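# Wicker Baskets: Why the Open Rim Works

Yhon Zapata and Thulani Dlamini
February 27, 2021

We picked baskets for our materials project because Thulani's aunt in Aravport weaves them, and we both wanted a topic where we could get our hands into the stuff! 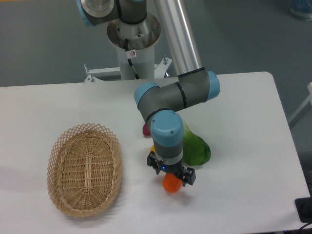 Our main question was how a weaver gets a base that holds its shape and a rim that stays light, using the same kind of strand for both. We read what we could find, and then we tried it ourselves with a starter kit from Skulanetti (60 strands, and we used nearly all of them – mostly on mistakes).

## The finished basket we studied

The oval wicker basket on the white table is the one we kept going back to. It's light tan, with a tight weave in the base and an open lattice of crisscrossed wicker at the rim. We love that rim. It looks like pure decoration, but after a week of trying to copy it we think it does a real job too. Each strand leans on the ones it crosses, so when you push on one spot the push gets shared along the edge.

## Making our own

We made small test pieces first, each 9 inches long.

1. Soak the strands. Our first batch had 17 minutes in the sink and kept cracking at the bends. An hour was much better.
2. Lay out the base. Ovals are harder than circles! The strands want to spread apart at the two narrow ends, and you have to pack them down with your thumb every couple of passes.
3. Turn up the sides. Yhon is good at this and Thulani is not.
4. Cross the rim strands and tuck the ends back in.

Step 4 took longer than the other three put together. Our first lattice had gaps that got wider as we went, and we had to undo half of it. On the second try we marked the spacing with clothespins, and it came out so much more even that we did a little dance in the hallway.

## What we found

We hung a bag of rice from the rim of each test piece. The lattice rim bent less than the plain folded one, which surprised both of us. We only had two good pieces to compare, so we don't want to claim too much from it – the strands in one may just have been thicker.

The tight base mattered more than we guessed. On the piece with a loose base, the sides leaned out no matter how carefully we did the rim.

## Next

Ms. Barreto has offered us shelf space until May, so we're going to try a full-size oval with 18 uprights. Thulani wants to dye some of the strands blue. Yhon wants to get the narrow ends right first.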